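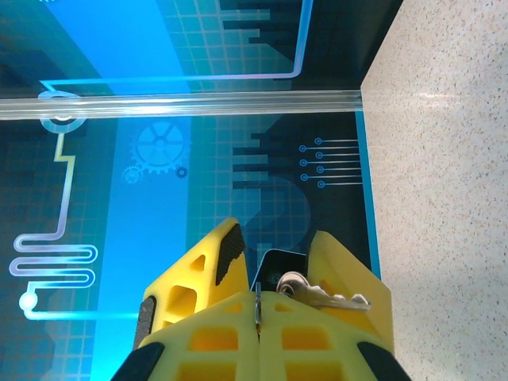

The Key Lesson

By the time Noemí Aguirre got to take 55, she had stopped thinking of the yellow fingers as a tool. They were just where her hand ended. She squeezed the grip, and across the counter the silver key came up between them, teeth and all, and she whooped so loudly that Danish Khokhar dropped his pen.

"You're not supposed to cheer while it's recording," he said.

"It doesn't hear me!"

"I hear you."

She laughed and went again. Slower this time – Danish wanted the wrist to come in low over the blue panel and turn only at the end, the way a person does at their own front door when they're in no hurry. Kerka copied everything. If she hesitated, Kerka would learn to hesitate. If she rushed, it would rush, and there was something wonderful about that, like teaching a kid brother to whistle and hearing your own wrong note come back.

She thought about her grandmother, who had opened the shop in Brornach every morning with a key on a loop of string, feeling for the lock in the dark. How would you write that down? You couldn't. But you could hold someone's hand and do it with them, 90 times if you had to.

"Okay," Danish said at last. "Let go."

She set the controls on the bench and sat on her fingers so they wouldn't help.

The arm dipped. It came in low, stopped a little short of the key, and gave a tiny wiggle to the left.

"What was that?" said Danish.

Noemí had both hands over her mouth. "That's me," she said. "I do that!"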